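Gekari Travel Tripod, Four-Section
Sold by Pakzad Camera Supply, Bendulbridge
Reviewed for the shop by Babak Heydari

In stock
Price: $212
Includes: ball head, quick-release plate, hex key, carry bag
Leg sections: 4
Leg locks: twist
Warranty: see card in box

What it is

Every maker of travel tripods says the same thing: it weighs nothing, it holds everything, and it stands as still as the big one you left at home. I have sold tripods for a long time and have yet to meet one that does all of that. The Gekari doesn't either. We carry it anyway, since it gets closer than most at this price, and I'd sooner tell you where it falls short before you pay for shipping.

The legs are carbon fiber. The box says so in large silver letters, as if that settled the matter. Carbon is lighter than aluminum and less nasty to hold on a cold morning. Whether it damps vibration better is something I've heard claimed for years, mostly by people selling carbon. I couldn't tell the difference with a normal lens and an ordinary breeze.

Height

Gekari quotes the height with the center column all the way up. I wish they would all stop doing this. A raised column on thin legs is a monopod balanced on a tripod, and if you shoot landscapes at slow shutter speeds you will see it in your files. Keep the column down and plan on stooping a little. Tall customers should try one in the shop first.

The head

The ball is smooth and locks firmly. It also sags a hair after you tighten it, so frame slightly high and let it settle. With a wide zoom I stopped noticing. With a long telephoto it drove me up the wall, and I went back to my old Omgate head, which weighs twice as much and stays where I put it.

The separate pan lock works. The printed degree marks are too small to be much use after sunset.
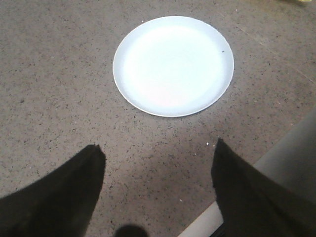

Will it hold a camera steady for a long exposure in wind?
In a light breeze, with the column down and the thinnest leg sections pushed in, it does fine. In real wind, expect to throw away a lot of frames. Hanging a bag from the hook helps only if the bag touches the ground; a swinging bag makes things worse.

Sand and salt water

The leaflet calls the twist locks "sealed." I would not bet a beach trip on that word. Mine went into wet sand in June and came home gritty in two of the three legs. They come apart without tools, and a rinse in fresh water and a dab of grease put them right. It took me 27 minutes the first time, most of it spent working out which way the plastic shims went back in.

The quick-release plate

Standard dovetail shape, fits most other clamps. The rubber pad is soft and lets a heavy body twist when you turn the camera on its side. If you own an L-bracket, use it and leave this plate in the drawer.

Who should buy it

Hikers with a small camera and one or two modest lenses. People who own a big tripod and keep leaving it in the car. If this will be your only tripod and you own a heavy telephoto, spend the money on something uglier and thicker.

Returns

We take it back within 11 days if the legs are clean. Please send the hex key too. Replacement leg tips and shims are kept at the Bendulbridge counter and can be mailed.

Page last checked 13 August 2024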